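작업장 공유기 옆에 붙여 둔 메모가 누더기가 되어 새로 옮겨 적는다. 기계 몇 대 놓고 사는 작은 공방에서 네트워크와 라이선스 동글을 덜 괴롭게 다루는 요령이다. 대기업 보안팀이 보면 웃겠지만, 그분들은 톱밥 속에서 USB 포트를 찾아본 적이 없을 것이다.

## 비밀번호부터

- 새 장비를 들이면 전원 넣고 제일 먼저 초기 비밀번호를 바꾼다. 우리 Heson 조각기는 admin/admin으로 2년을 버텼다. 자랑은 아니다.
- 비밀번호를 기계 옆면에 유성펜으로 적지 않는다. 아세톤으로 지워도 자국이 남는다.
- 적어야 마음이 편하면 수첩에 적어 서랍에 넣고 잠근다. 서랍 열쇠를 서랍 위에 두는 것은 각자의 양심에 맡긴다.

## 망 나누기

기계는 기계끼리, 휴대전화는 휴대전화끼리 쓰게 한다. 공유기에 손님용 와이파이가 있으면 손님과 직원 전화기는 전부 그쪽으로 보낸다. 재단기 제어 PC로 유튜브를 보는 사람이 꼭 있는데, 그 PC는 인터넷을 끊어 두면 평화가 온다. 업데이트할 때만 잠깐 연결하고, 끝나면 랜선을 뽑아 고리에 건다. 고리는 하나에 60원짜리로 충분하다.

원격 지원은 필요할 때만 켠다. Bruso 집진기 제어반은 설치 기사가 원격 접속을 켜 놓고 갔고, 나는 그걸 5월에야 알았다. 설정 메뉴 맨 끝, 아무도 안 들어가는 자리에 있었다. 포트 번호는 718이었다. 쓰지 않는 포트는 닫고, 닫은 날짜를 메모해 둔다.
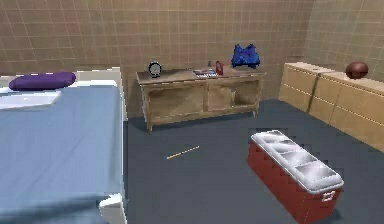
라이선스 동글을 잃어버리면 설계 프로그램을 다시 사야 하나?

대개는 판매처에 분실 신고를 하고 재발급을 신청하면 되지만, 조건은 회사마다 다르니 구입 증빙과 동글 일련번호를 미리 사진으로 찍어 두는 편이 낫다. 우리는 McKinnon 도면 프로그램 동글을 바지와 함께 빨았을 때 그 사진 한 장 덕을 봤다.

## 동글 다루기

- 짧은 연장선에 꽂아 쓴다. 본체에 바로 꽂으면 지나가던 무릎이 부러뜨린다. 무릎도 아프다.
- 먼지가 많은 방이면 안 쓰는 포트에 마개를 끼운다. 마개가 없으면 마스킹 테이프도 된다. 끈적임이 남으니 달마다 갈아 준다.
- 눈에 띄는 색 끈을 단다. 검은 동글을 검은 바닥에서 찾는 일은 한 번이면 족하다.
- 프로그램을 켜 둔 채로 뽑지 않는다. 작업 중이던 파일이 먼저 사라진다.

## 백업

가공 파일은 외장 디스크 두 개에 번갈아 담는다. 하나는 작업장, 하나는 집에 둔다. 처음 정리할 때 세어 보니 파일이 1,905개였고, 그중 이름이 '최종'으로 시작하는 것이 절반이었다. 파일 이름은 날짜로 시작하게 하고, '진짜최종'은 금지다. 나도 못 지킨다.

제어기 설정값도 따로 내려받는다. 메뉴에 내보내기가 없으면 화면을 한 장씩 찍어서라도 남긴다. Stillanham 선반은 배터리가 방전되면 설정을 깨끗이 잊는 성격이라, 배터리를 가는 날에는 인쇄한 설정표부터 옆에 펴 놓는다.

복구 연습도 해 본다. 디스크에서 파일 10개를 골라 다른 PC에서 열어 보면 된다. 안 열리는 파일이 나오면 그날은 기분이 나쁘겠지만, 납품 전날 나쁜 것보다는 싸다.

## 버릴 때

고장 난 제어 PC는 저장장치를 빼고 내놓는다. 뺀 디스크는 드릴로 뚫는다. 보안경을 쓰고, 바이스에 물리고, 드릴 날은 헌것을 쓴다. SSD는 껍데기만 뚫리고 칩은 멀쩡한 경우가 있으니 뚜껑을 열고 칩 위치부터 확인한다.

2026년 10월 7일 고쳐 씀. 공유기 암호는 여기 안 적었으니 찾지 말 것.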